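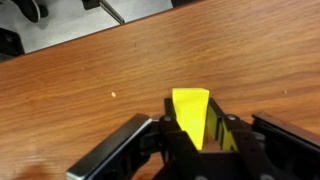
Where should the blocks go after a session? Back in the Kaveck tub, please, with the lid pressed down.

Nyanda Block Group, minutes, October

1. Welcome
Valentin Jitaru took the chair and thanked everyone warmly for coming out.

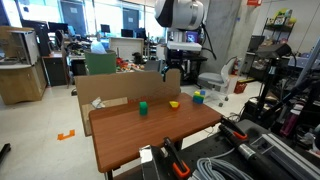
2. The Mirkari order
Two more sets agreed, at a cost of $389.

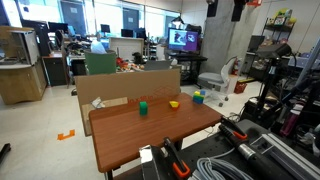

We had a lovely long natter about colours for the Surnden display. Valentin favours plain blue all through, but the green cube sits so nicely on the reddish-brown tabletop that most of us would keep the mix,

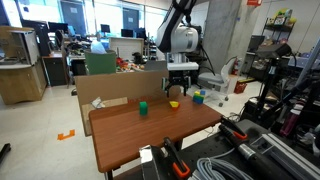
and we left it there, to be settled over a cuppa next time. Closed 8 pm.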